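Bausteine von Plandach, große Dose
Bewertung von Xóchitl Barrera, 4. März 2021

Ich habe diese Steine für meine zwei Kinder gekauft, im Set sind 70 Stück.
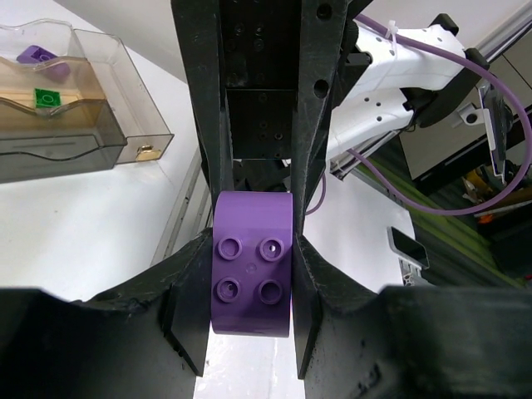

Die Farben sind kräftig und gefallen mir sehr, besonders das Lila. Am Anfang ging das Stecken etwas schwer, nach einer Woche war es besser.
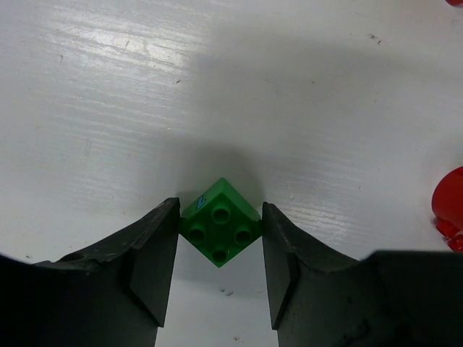
Mit den Steinen von Quan passen sie leider nicht gut zusammen — man muss stark drücken, und dann halten sie trotzdem nicht.

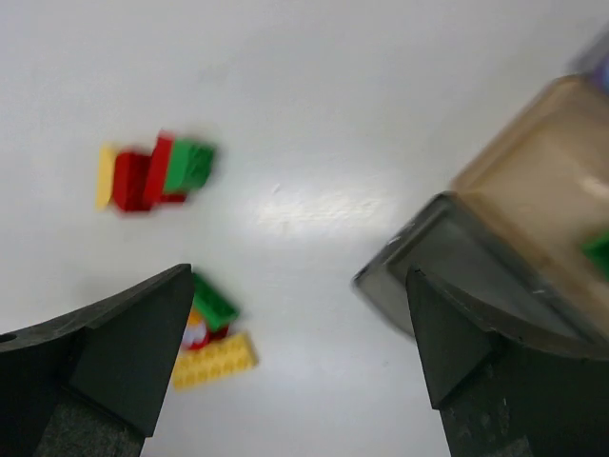 Rote, grüne und gelbe Steine auf dem weißen Tisch

Bezahlt habe ich etwa 40 Euro. Die Lieferung war pünktlich, nur der Karton hatte eine Beule.

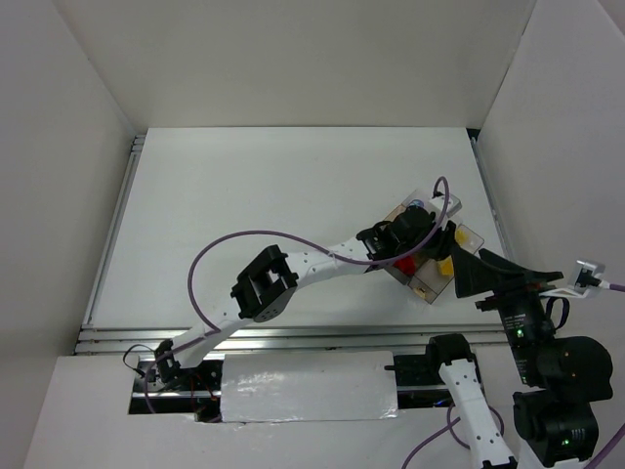

Zum Sortieren nehmen wir eine flache Schale, das kann ich empfehlen. Vier von fünf Sternen.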